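Folding and Sorting Clothes on the Bed: Your Questions
Palus Home Notes, the laundry pages

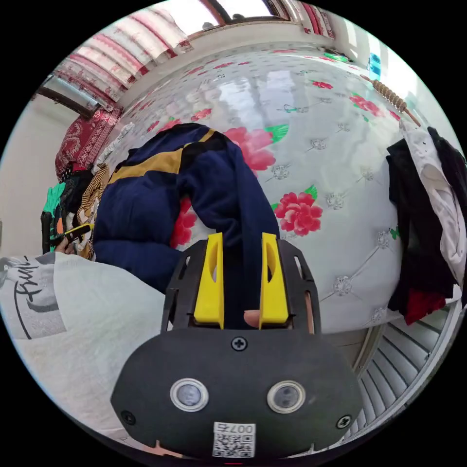 Navy jacket with the mustard shoulder stripe, ready to be folded on the peony sheet.

These are the questions that come in most often from readers who, like me, have no laundry room and no folding table and do the whole job on the bed. I've answered them the way I would if you were standing in my doorway with an armful of clothes, so forgive me if I wander a little. The page was last looked over on Monday, May 11, 2026.
Lamduan Jaidee

Is it all right to fold on the bed, or should I get a table?

The bed is perfectly fine! It's the biggest flat surface most of us own, and it lets you spread a jacket out to its full width with the sleeves open, which a kitchen table seldom does. Make the bed first and pull the cover tight. A smooth, quilted cover is a pleasure to work on, though silky things will slide about on it, so fold those in the middle and not near the side where they can slip off onto the floor.

What order should I go in?

Big pieces first. Jackets and sweatshirts take up the most room, and once they're folded you'll be amazed how much bed you get back. After those I do shirts, then pants, and I leave the small bits (socks, gloves, scarves) until last, when I'm tired and would like to sit down anyway. Keep the unsorted pile at one side, and try not to fold on top of it. I've done it many times and I always end up folding the same T-shirt twice.

How do I fold a jacket so the sleeves stay put?

Close the zipper or the buttons and lay the jacket face down. Smooth the shoulders flat with your palms, bring one side in toward the middle, and then turn the sleeve so it runs straight down toward the hem. Do the same on the other side. If there's a contrasting stripe across the shoulders, it's a lovely guide, as you can see right away whether the two sides match. Then bring the bottom up to the collar in two folds for a shelf or three for a drawer. Any loose strap or drawstring gets tucked inside before the last fold, or it will catch on everything else in the drawer.

And T-shirts with printing on the front?

I fold those with the print facing out, so I can find the one I want without pulling up the whole stack. Thick, rubbery prints can stick to each other in hot weather, and if yours do that, turn the shirts inside out before folding. Please don't iron straight onto the lettering. Turn the shirt first, or put a thin cotton cloth between.

What do I do with single gloves?

Oh, the gloves. I keep a little cloth bag on a hook and every lonely glove goes in there. At the end of April I emptied mine and found 7, and two of them turned out to be a pair that had been sitting in there together all winter. Bright ones are easier to match up, which is one good argument for buying the loud color.

Can I leave clothes hanging near the radiator?

When the heat is off, I don't see why not. When it's on, leave plenty of space between the clothes and the fins, and never drape anything over an electric heater. Shirts that hang in a thick bunch also come out more creased than they went in, so if you have a second hook, spread them out a bit.

Will sun from the window fade things?

Over time, yes, and dark colors and reds show it first. If your bed is under the window, draw the curtain across while you work, or simply don't leave the stacks there all week. Daylight is wonderful for telling navy from black, though, so I do my sorting in the morning with the curtain open.

How long should all this take?

A full basket takes me 40 minutes with the radio on, and a reader in Fortin wrote to say she needs 47 and isn't a bit sorry about it. If you have someone to help, let one person sort while the other folds. It goes faster and the company is nice.

Where should the pillows go while I'm folding?

Up against the wall, out of the way. Anything else that lives on the bed, like a book or a massage roller, can move up to the window end until you've finished. Just remember to take it off again before you lie down!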